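Search this site Go

How does a robot learn to tidy up?

Think back to when you learned to tie your shoes. I'll bet somebody showed you, and then showed you again, and probably sat on the bottom stair with you and showed you a few more times after that! Robots need showing too, only they need an awful lot more of it than you did.

At Rarnano, where I work, we call each showing an "example." One example is one small job from start to finish, like picking up a bottle and putting it down somewhere new. A person holds a tool shaped like a robot's gripper, with a little camera on it, and does the job by hand. The camera saves what the gripper would see, and later on the computer studies all those examples and looks for what they have in common.

My friend Sunee Luangrath once recorded 24 examples before lunch, and then she wanted a very big lunch. For our tidying project, which is named Flollix (Uthai Phetsri picked the name, and he's still very proud of it), we planned on 600 examples and ended up with 696, as people kept thinking of new ways to do things.

New ways are good, you see. If every example used the same towel folded in the same spot, the robot might get muddled the first time it met a crumpled one. So we change things. We turn a bottle on its side, or swap who is holding the tool, or move to another part of the room.

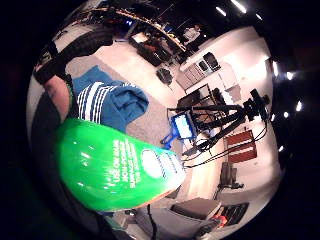
Mistakes happen too, of course. Sometimes a thing gets dropped, and then we write that down so the computer doesn't copy it by accident. Would you like to try being the teacher? Ask a grown-up to play robot, and show them how to put away 2 socks without saying one word.

Contact us | © Rarnano 2021 | Back to top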